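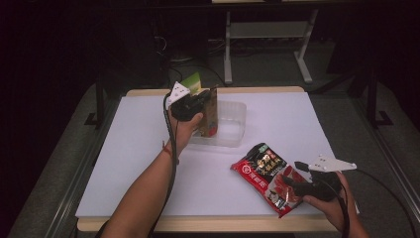
Keeping the Small Stuff in Order

I have been putting off writing about drawers and little boxes for years, mostly because my own were such a disgrace. Then in January we had the kitchen floor redone, and everything we owned under knee height had to come out and sit in the hallway for 11 days. You learn a lot about yourself when you have to step over four bags of birthday candles to get to the bathroom! So these are the things I worked out while putting it all back, plus a few that friends have passed along.

Start with one drawer. I mean it, just the one. My sister-in-law Lizeth Henao emptied her whole kitchen onto the dining table one morning and they ate supper on the couch until the following week. One drawer takes less than an hour, and you can stop for coffee without losing your place.

Cover the table before you tip anything out. Plain white paper is lovely for this, the kind that comes on a roll, or the back of leftover gift wrap if that's what you have. Crumbs and loose staples and those tiny screws show up beautifully against it, and when you're finished you fold the corners in and carry the whole mess to the trash. I used to do it on a patterned tablecloth and was finding thumbtacks in it at Thanksgiving.

See-through containers beat pretty ones. I say this as a person who owns a great many pretty tins. If I can't see into it I forget what it holds, and then I buy more rubber bands. Takeout tubs are fine once they've been washed well (a spoonful of baking soda and warm water, left overnight, gets the curry smell out — most of it, anyway). Leave the lids off anything that lives inside a drawer. You will use it more, and you'll put things back, too.

Stand flat things on their edges. Seed packets, picture hooks on their cards, spare buttons, yeast, the little envelopes of gelatin: all of it does better filed upright like records in a shop than stacked in a pile. Put the tallest at the back. If they slump, cut a strip of cereal box and wedge it across the tub as a divider. Houshang Tabrizi next door does his fuses and picture wire this way and slips the store receipt in behind each packet, and I have copied him shamelessly.

Don't throw out the card until the thing is used up. The size is printed on it, and often the instructions. I have 39 loose vacuum bags of unknown make from a closet clear-out, and I expect to be buried with them.

Labels: masking tape and a soft pencil. I know there are machines for this, and I was given one, and it ran out of tape in the middle of the word "batteries." Pencil on masking tape stays put for years and peels away clean if you warm it with a hair dryer first.

Batteries, by the way, should not roll around loose with coins or paper clips. Keep them in their packet or stand them in an old egg carton, and tape over the ends of the dead ones while they wait to be taken in.

For sticky drawers, rub the runners with the stub of a candle. Wooden runners only, please. Metal ones want a wipe with a dry cloth and then the smallest drop of machine oil, and go easy, as it gets on the napkins.

Last of all, keep one tub for things you can't identify. Mine has a brass hook, a very short key and something rubber. Go through it when the clocks change, and whatever is still a mystery the second time around can go. The key I'm keeping a little longer, as I have a feeling about the garden shed.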